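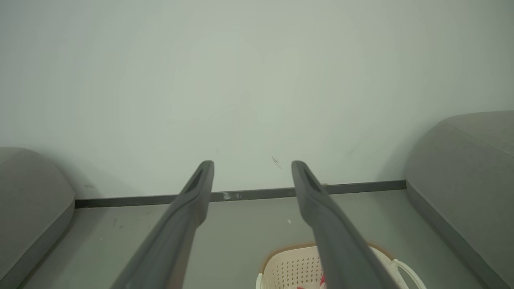

Wrist's-eye view: the gripper, a laundry basket and the wall it knows better than most of us know our own.

The most patient student in Haverford is learning to pick up a sock. It has been at this since December, and by the time I visit it has watched the job done 472 times by people who mostly stopped finding it interesting somewhere in the first dozen.

The student is a robot arm belonging to Wolel, a small company with a long lease and a short supply of chairs. The teacher this morning is Špela Kadrić, who stands at a set of handles and moves the real arm by moving a lighter, cheaper copy of it. When she closes her hand, the gripper closes. When she sneezes, which she does once while I'm there, the gripper does something she describes as "not for training purposes."

Each attempt is called an episode, a word that promises more plot than it delivers. An episode starts with laundry somewhere and ends with laundry somewhere else. In between, a small camera at the wrist records what the gripper sees, and the computer records what Kadrić's hands asked for. Pile up enough of these pairs and the software is supposed to work out the connection: when the world looks like this, move like that.

I had imagined the footage would be more glamorous. From the wrist, life is two gray fingers and whatever happens to be between them. There is a lot of wall. There is a scuff on the wall, and a chip in the baseboard, and after an hour of reviewing recordings I had developed opinions about both.

So, possibly, has the robot. One of the standing worries in this line of work is that a learning system will pick up on the wrong thing. Show it a basket in front of the same scuff every day and it may decide that the scuff is how you find the basket. An early version of Wolel's system did well all week, then fell to pieces when someone turned the work area to face the window. It reached with great confidence for a place where there was no longer any laundry.

The cure is variety, and variety is tedious to produce by hand. Kadrić works from a sheet that tells her what to change before each run: basket nearer, basket turned, different cushions, lamp off. She moves things a few inches and starts again. "I used to be a stage manager," she says. "It's the same job, except the actor never asks about motivation."

A good shift yields 320 episodes across the whole team. The target for this one skill is 3000, a figure that came out of a meeting and that everyone I ask attributes to somebody else. Not all the recordings survive. Runs where the operator hesitates too long get flagged, and so do runs where the cloth slips and is scooped up again, though there is a running argument about those. One camp says mistakes are clutter. Kadrić's camp says a robot that has only ever seen perfect laundry will have no idea what to do on the day it drops a shirt.

"I drop things on purpose now," she says. "I'm very good at it."

A rival outfit, Civbridge, does most of this in simulation, where cloth is free and no one has to bend down. Wolel's people are polite about it – they use the word "clean" a great deal, in a tone usually kept for other people's kitchens. Simulated fabric has come a long way, they say, but it still doesn't bunch up the way a real towel does when it has been handled all afternoon.

Before lunch they let me try. The handles are lighter than they look, and depth is hard to judge from the wrist view. I make five attempts. Two are kept. One of the others goes into a folder called "recovery," and I am told, kindly, that it contains a lot of it.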